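Sports Markets and Probability
Unit 4 handout: Handicap lines in soccer
Instructor: Si-eun Baek

Read this before the August problem session. You will need the conversion table from Unit 3 and a calculator.

1. Why handicaps exist

When one team is much stronger than the other, the plain win price is short. A bettor who stakes $200 on a heavy favorite may stand to win only $30. The handicap line gives the weaker team a head start on paper, so the two sides are closer to even and the prices are longer.

The match itself does not change. The handicap is added to the final score only when the bet is settled.

2. Whole-goal lines

Suppose Drudier hosts Ultia and the line is Drudier -1. Take one goal away from Drudier's score, then look at the result.

Drudier wins 3-1: adjusted score 2-1, bet wins.
Drudier wins 1-0: adjusted score 0-0, see below.
Match drawn or lost: bet loses.

The middle case depends on the type of market. In a two-way (Asian) handicap the stake is returned. In a three-way (European) handicap the adjusted draw is a separate outcome, and a bet on Drudier -1 loses. Mixing these up was the most common error on last year's quiz. Always write down which market you are using before you start.

3. Half-goal lines

A line of -0.5 or -1.5 cannot end level, so there is no refund. Drudier -0.5 pays in the same cases as a plain win bet. Drudier -1.5 needs a win by two or more.

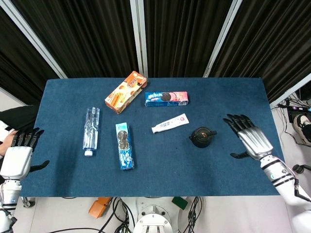

Boxed snacks and a bottle of water on a blue tablecloth.

4. Quarter-goal lines

The stake is split in two. A $200 bet on Drudier -0.75 is $100 on -0.5 and $100 on -1. If Drudier wins by exactly one, the first half wins and the second half is returned. Settle the halves separately and add them at the end.

5. From price to probability

Divide 1 by the decimal price. A price of 1.54 gives almost 65 percent. This includes the bookmaker's margin, so the figures for all outcomes will usually add up to more than 100 percent. To remove the margin, divide each figure by the total, as in Unit 3.

6. Worked data

The file for this unit has 635 matches from the Brikemix practice league. Sort by closing line first. Several rows have the home and away columns swapped, so check the venue column before you calculate goal difference. Leave out abandoned matches.

Problems

1. Ultia +1.5 loses 2-0. Settle a $30 bet.
2. Drudier -1 wins 2-1. Settle a $65 bet in the two-way market and then in the three-way market.
3. Drudier -1.25 wins by one. Settle a $200 bet, showing each half.

Show all steps. Answers without working get half credit.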